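# Orkano L-Screen, Baseball, #36 Net

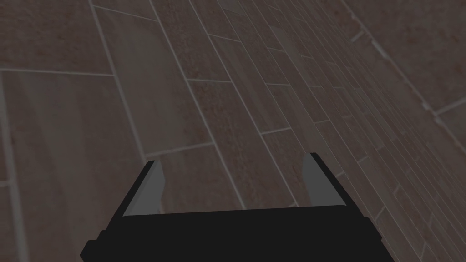 *Rendering: two-finger gripper, open, against reddish-brown tile.*

The Orkano is a freestanding L-screen for overhand batting practice, made by Sonodari. It ships as a steel frame in sections, a slip-on net, and a hardware bag. The throwing cutout is in the upper corner and can be set up for a right-handed or left-handed thrower by turning the frame around and moving the base legs to the opposite side. No tools are needed for this once the frame has been assembled.

Page revised 2025-08-28. The revision covers frames with push-button joints. Frames with bolted joints use a different base leg and are listed under discontinued equipment.

## Specifications

| Item | Value |
|---|---|
| Use | Baseball, overhand batting practice |
| Frame | Galvanized steel tube, push-button joints |
| Net | #36 knotted nylon, weather treated |
| Net attachment | Slip-on sleeve with lacing at the cutout |
| Rated ball speed | 100 mph |
| Padding | Optional, top rail and cutout rails |
| Wheels | Optional, Vusora kit |
| Frame warranty | 36 months |
| Net warranty | 12 months |

The speed rating applies to a regulation baseball striking the center of the net with the lacing tensioned as described below. It doesn't apply to the lacing itself or to a net with any broken strand. Don't use the screen with a pitching machine placed directly against the net; the ball needs the net to give, and the machine will be hit.

## Net

The net is a double layer on the thrower's side of the cutout and a single layer elsewhere. The sleeve slides over the uprights from the top and closes at the bottom rail with hook-and-loop straps. Lacing cord for the cutout is supplied cut to length.

Set the tension so the net moves freely when pushed by hand and doesn't reach the base legs. A net pulled flat sends the ball back toward the hitter with more speed and wears out faster at the rails. Check the tension after the first few sessions, as new nylon stretches.

The replacement net is the Longo. It fits all Orkano frames with push-button joints and includes new lacing cord. It doesn't fit softball screens, where the cutout is lower.

## Assembly

1. Lay the uprights and rails on flat ground with the push buttons facing up.
2. Join the bottom rail to both uprights.
3. Slide the sleeve over the uprights before fitting the top rail and the cutout rails.
4. Fit the top rail and cutout rails. Every button must be fully through its hole.
5. Stand the frame and insert the base legs.
6. Close the bottom straps and lace the cutout.

Two people are required for step 5. If a button sits below the surface of the tube, take the joint apart and turn the tube until the button lines up. Don't drill a second hole.

## Placement and inspection

Place the screen in front of the thrower on level ground, square to home plate. On turf, the base legs rest on the surface. On dirt, rake out cleat holes first so that both legs sit flat. Sandbags may be laid across the legs in wind, up to the point where the legs begin to bow.

Inspect the following before each use:

- Net strands behind the cutout, at throwing height
- Lacing and knots along both cutout rails
- Push buttons at all joints
- Padding, where fitted, for gaps at the corner

A single broken strand takes the screen out of service. Patching with twine is acceptable for storage nets and backstops and isn't acceptable on this product.

## Storage

Nets left outdoors through the winter lose strength from sunlight and freezing moisture. Remove the net at the end of the season, dry it completely, and store it off the floor. The frame may stay outside if the joints are drained. Orders for replacement nets placed in January ship ahead of spring stock.

## Options and ordering

- **Vusora wheel kit.** Two wheels and an axle, mounted to the rear of the base legs. The wheels clear the ground when the screen is upright.
- **Rail padding.** Closed-cell foam with a vinyl cover.
- **Longo net.** As described above.
- **Spare buttons and straps.** Sold as one bag.

Screens ship by freight on a pallet. Nets and small parts ship by parcel. Parts orders over $500 ship free within the lower 48 states. Assembled screens and used nets can't be returned.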